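30 September 2024

Up before the alarm. Kettle, then the kitchen scale, which has drifted again and wanted recalibrating with the brass weight before it would hold zero. I have started keeping the calibration note on the inside of the cupboard door, next to the tea, so that I stop looking for it in this diary.

The subject for today was citrus storage. Aslı Tatlı brought tangerines from the grocer on Kanagaratnam Street, the ones sold with a bit of stem and leaf left on. Total mass on the scale, 1513 g. I wrote the figure on a slip and will weigh the same lot again in October. The plan is plain: fruit in an open basket, at room temperature, out of direct sun, and see how much mass goes. Last winter's lot was 1827 g to start and I lost the second reading, so that trial counts for nothing.

Aslı argued for the fridge. Her position is that the peel dries out on the bench and the fruit turns leathery well before it goes mouldy. Rizwan Patwary takes the opposite view, that cold dulls the flavour and a basket with air moving through the weave does the job. I have no strong opinion. My grandmother used a cellar, and I don't have a cellar.
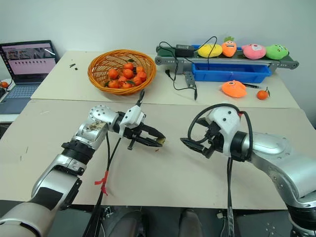

The leaves are a complication. A leaf left on the stem goes on giving up water, and when it dries it drops, which would show up as a loss that has nothing to do with the fruit. I considered trimming them all. Decided against it, partly because they look well in the orange wicker and partly because trimming now would void the morning's reading. Any leaf that falls gets saved in an envelope and weighed with the rest.

Second complication: people eat them. Rizwan was told the rule twice. One may be taken if it is weighed first and the mass entered on the slip. He thinks this is excessive for a piece of fruit. The slip is now taped to the wall at eye height.

Temperature in the room was 20 degrees at noon and I did not check it again. I should have. The hygrometer, an old Drosik, reads high when the kettle has been on, so it will have to live further down the room — I'll do that tomorrow.

Spent the afternoon on the Flistitz paperwork, nine pages, most of it asking for the same address in a different box. Posted it before the counter closed. Walked home by the creek. The council has finally put gravel down on the low stretch and the colour is wrong, nearly pink, but it drains.

Supper was lentils and the end of the bread. Aslı rang afterward to ask whether I had turned the fruit. I had not. She says the ones at the bottom bruise under the weight of the others and want rotating every second day. Added to the slip.

Still to buy: envelopes, a pencil that isn't 4H, descaler for the kettle.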